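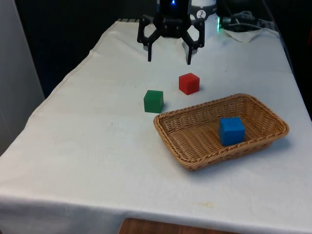 La pince se rouvre toute seule entre deux cubes, protocole ou mécanique ?

Posté par Elvia Maldonado
Catégorie : Préhenseurs et effecteurs
Mots-clés : pince à deux doigts, code 3037, arrêt, tri

Bonjour à tous,

Je demande votre aide pour une panne que je ne comprends pas depuis le mois de juin. Je m'excuse d'avance pour mon français, ce n'est pas ma langue maternelle.

J'ai un bras avec une pince électrique à deux doigts longs. La tâche est très simple : prendre des petits cubes (rouge, vert, bleu) sur la table et les déposer dans un panier en osier. La table est couverte d'un drap blanc. Le programme est écrit avec Firka, version 2, et la pince est commandée par le port série du poignet.

Le premier cube va presque toujours bien. C'est pour le deuxième que commence le problème. Le bras descend, les doigts se ferment, le bras remonte, et après un moment très court les doigts s'ouvrent sans que je l'aie demandé. Le cube tombe sur le drap, ou une fois sur le bord du panier. Dans le journal je lis ceci :

gripper: state CLOSED
gripper: fault 3037
gripper: state OPEN (default)
arm: motion continue

Ce qui m'inquiète le plus est la dernière ligne. Le bras continue son mouvement comme si la pince tenait encore l'objet. Il va jusqu'au panier, il « dépose » rien du tout, et il revient. Le voyant du poignet reste bleu pendant tout ce temps, donc un collègue qui passe à côté pense que tout est normal.

Ce que j'ai déjà essayé : j'ai diminué la vitesse, j'ai remplacé les cubes par des cubes en mousse, j'ai réinstallé Firka. Aucune différence. J'ai aussi augmenté le délai d'attente de la pince à 2000 ms et la panne arrive moins souvent, mais elle arrive.

Est-ce que quelqu'un connaît ce code 3037 ? Et comment obliger le bras à s'arrêter quand la pince est en défaut ?

Merci beaucoup de votre lecture.

Tambunan

Salut, chez moi c'était la force de serrage. Monte-la un peu et ça passe. Et enlève le tissu, les doigts longs accrochent dans les plis, j'ai perdu une après-midi là-dessus.

 Commentaire de Elvia Maldonado
 Merci Tambunan. J'ai monté la force, le défaut vient quand même. Pour le drap je ne peux pas l'enlever facilement, mais je l'ai tendu et j'ai vérifié que les pointes ne le touchent pas à la fermeture.

 Commentaire de Tambunan
 Ok alors je sais pas, désolé.

Nayeli Esquivel

Bonjour Elvia,

J'ai rencontré la même suite de messages sur notre poste. Je crois que vous avez deux problèmes séparés et il vaut mieux les traiter séparément.

D'abord le code. Dans mon cas, 3037 signifiait une perte de communication entre le contrôleur et la pince. La pince ne reçoit plus rien pendant un certain temps, elle considère que la liaison est morte et elle va à sa position par défaut, qui est ouverte. Cela explique pourquoi un délai plus long vous a aidée un peu : vous avez caché une partie des coupures. Je vous conseille de remettre la valeur d'origine pendant la recherche, sinon vous allez attendre longtemps entre deux pannes.

Regardez le câble avant le logiciel. Bras hors tension, débranchez le connecteur du poignet et regardez les broches. Suivez ensuite le câble jusqu'au contrôleur. Chez nous il était serré trop court au niveau du coude, et quand le poignet tournait pour aller vers le dépôt, un fil se coupait pendant un instant. À l'arrêt, le multimètre disait que tout était bon. Il faut donc mesurer la continuité en bougeant le câble à la main, toujours hors tension.

Un test utile : faites le même trajet sans prendre de cube. Si le défaut apparaît au même endroit du mouvement, la force et le tissu ne sont pas en cause.

Ensuite l'arrêt, et ici je serais plus sévère que vous. Un bras qui continue après un défaut de l'outil, ce n'est pas acceptable, même avec de la mousse. Dans la configuration de la tâche, cherchez la réaction au défaut de l'effecteur. Elle est probablement sur « continue ». Mettez-la sur « stop » et exigez un acquittement manuel. Vérifiez aussi la position par défaut de la pince : pour transporter un objet, « garder la position » me paraît préférable, mais pensez à la personne qui aurait un doigt pris entre les deux mors. Faites valider ce choix par votre responsable sécurité.

Et ne vous fiez pas au voyant. Sur le nôtre, le bleu veut seulement dire que l'outil est alimenté.

 Commentaire de Elvia Maldonado
 Chère Nayeli, j'ai fait le trajet à vide et le défaut arrive toujours quand le poignet tourne vers le panier. J'ai donné plus de longueur au câble et la série de ce matin est passée sans 3037. La réaction était bien sur « continue », je l'ai changée. Pour essayer, j'ai provoqué un défaut depuis la console et le bras s'est arrêté tout de suite. Je commande quand même un câble neuf.

 Commentaire de Nayeli Esquivel
 Très bien. Gardez l'ancien avec une étiquette « défectueux », sinon il reviendra sur une autre machine.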